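Ata da reunião extraordinária de segurança – Célula de manipulação Julari

Data: 11 de maio de 2019
Local: sala pequena da unidade de Zukcombe (a grande estava ocupada por uma formação sobre como reservar salas)
Presidiu: Dirk Hinrichs
Redigiu a ata: Cyrill Tanner
Presentes: operação, manutenção, segurança no trabalho e um representante da Pulladier, por telefone, com eco.

1. Aprovação da ata anterior

Aprovada, com a correção de que o braço não "se recusou" a largar a embalagem. Cyrill Tanner aceitou retirar o verbo e pediu que lhe indicassem outro. Ficou "não largou".

2. Relato da ocorrência

Dirk Hinrichs leu o relatório. Durante um ciclo de embalagens flexíveis, a garra fechou sobre um saco de plástico, iniciou a subida e recebeu ordem de paragem pelo botão do posto. O braço parou. A garra, que segundo o manual deveria manter a força até ordem em contrário, abriu passados 8 segundos e deixou cair o saco junto aos pés de quem entrava para o recolher. O saco pesava pouco e ninguém se magoou. A segurança no trabalho pediu que constasse que a próxima peça pode pesar muito.

O representante da Pulladier perguntou se o operador teria carregado duas vezes. O registo mostra um único toque. O representante perguntou se o registo seria fiável. Dirk Hinrichs lembrou que o registo é da Pulladier. Seguiu-se uma pausa, atribuída ao eco.

3. Causa provável

A manutenção repetiu o ciclo 30 vezes com paragem a meio da subida. A abertura indevida ocorreu em 2. Nas restantes a garra portou-se como vem no catálogo, o que atrasou o diagnóstico quase 2 dias e custou à equipa alguma fé.

A hipótese com mais apoio é a seguinte: o plástico cede entre os dedos, o controlador lê a perda de contacto como "peça ausente" e, terminado o tempo de espera, devolve a garra à posição aberta. Com peças rígidas não se conseguiu reproduzir. O parâmetro do tempo de espera estava no valor de fábrica, que todos julgavam ter sido alterado por outra pessoa em dezembro. A folha de alterações de dezembro foi consultada. Está em branco e assinada.

O contador de ciclos marcava 2.041 à hora da ocorrência. A Pulladier começou por considerar o número elevado para aquele modelo de dedos e, depois de procurar a ficha técnica, retirou a observação.

4. Acesso à célula com o braço parado

Discussão longa. A operação defendeu que toda a gente entra na célula com o braço parado, e que se assim não fosse não se trabalhava. A segurança no trabalho respondeu que era essa a sua preocupação, quase palavra por palavra. Não se chegou a votar se "parado" e "seguro" são sinónimos, embora tenha havido quem o propusesse.

Acordou-se que, com peça na garra, só se entra depois do corte de energia no quadro. O cartaz atual, que diz "Atenção", será substituído por um que diga a quê.

5. Deliberações

a) O ciclo de embalagens flexíveis fica suspenso até a Pulladier confirmar por escrito o comportamento da garra em paragem. Por telefone não conta.
b) A manutenção altera o parâmetro do tempo de espera e preenche a folha de alterações, desta vez também na parte de cima da assinatura.
c) Os ensaios seguintes são feitos com sacos de enchimento macio, sempre com supervisão junto ao quadro.
d) A unidade de Pennington, que usa a mesma garra, é avisada hoje. Pennington já tinha avisado Zukcombe de algo parecido, numa mensagem que foi parar à pasta de publicidade. Cyrill Tanner vai à procura do resto da pasta.

6. Outros assuntos

Foi pedido de novo que se deixe de chamar "tosse" ao ruído do segundo eixo nos pedidos de intervenção. A manutenção não sabe a que peça corresponde. A operação também não, e por isso lhe chama tosse.

A próxima reunião fica marcada para quando chegar a resposta da Pulladier. O representante perguntou se podia ser antes. Foi-lhe dito que dependia dele.

Anexo à ata: embalagem flexível na garra, em movimento.

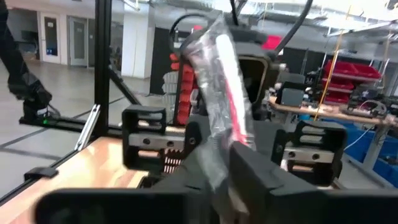 Dirk Hinrichs, depois de ler a ata, pediu que se acrescentasse que a suspensão do ponto 5 a) vale também para demonstrações a visitas, mesmo curtas, e que a chave do quadro passa a ficar com quem estiver de supervisão e não pendurada no próprio quadro.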